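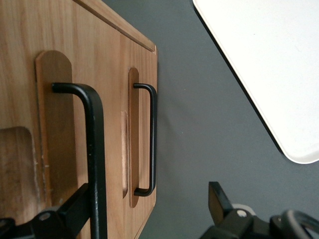

Home Talks Notes Archive Contact

Seasonal movement in solid wood: what to allow for and where
Speaker notes, Zeeshan Pirzada
4 min read

Start with the moisture question. Ask how many in the room own a moisture meter, then how many used it on their last job. Leave a pause.

Slide 2. Wood gives up and takes on water until it balances with the air around it. That balance point is the equilibrium moisture content. At 70 degrees F and 30 percent relative humidity it sits near 6 percent. At 65 percent humidity it is close to 12. A heated house in winter and the same house in August can be that far apart.

Slide 3. Movement by direction. Along the grain: small enough to ignore in furniture. Across the grain, tangential movement is commonly close to double the radial. Flat-sawn boards therefore move more across their width than quarter-sawn boards of the same species. Don't read the whole table. Point at red oak and cherry and move on.

Slide 4. Worked case. The Nindley sideboard top, 900 mm wide, flat-sawn red oak, glued up in March. Dimensional change coefficient 0.00369 per percent of moisture content, tangential. Assume a 4 percent swing.

900 x 0.00369 x 4 = 13.3 mm

Say the number twice. People expect 2 or 3 mm. Quarter-sawn would use 0.00158 and come out at 5.7 mm.

Slide 5. What the Nindley top did. It was screwed hard to the rails front and back. Two cracks opened from the end grain during the first heating season. The glue lines held and the boards failed beside them. Pass the offcut around, and get it back before the break.

Slide 6. Fixings that allow movement.
- Slotted screw holes, slot running across the grain, washer under the head.
- Figure-eight clips, recessed so they can swing.
- Wooden buttons in a groove. Leave a gap at the shoulder, sized for the season of assembly.
Fix the front edge and let the back travel if the front has to stay flush. Otherwise fix the center and split the movement.

Slide 7. Panels in frames. Float the panel, no glue in the groove. One spot of glue at the center of the top and bottom rails is fine and stops rattling. Finish the panel before assembly, or a bare line shows when it shrinks. The Stotano doors had exactly this and were stripped and redone.

Slide 8. Does finish stop it? No. It slows the exchange. Finish both faces the same, or one side gains water faster and the panel cups. Expect an argument here about oil - keep it short.

Slide 9. Shop practice. Stack on stickers in the room where the work will be done, and check with the meter set to the right species. Weigh one board at intervals. When the weight stops changing, it is ready. Kaltum has the log sheet on the side table if anyone wants a copy.

If time runs short, drop slide 8 and go straight to shop practice.

Likely questions
Plywood: movement is very small, treat it as stable for cabinet work.
Breadboard ends: glue the middle only, elongate the outer peg holes in the tongue.
Sugiyama bench: the coefficient on the old handout was radial. The corrected sheet uses tangential.

Previous Next Back to talks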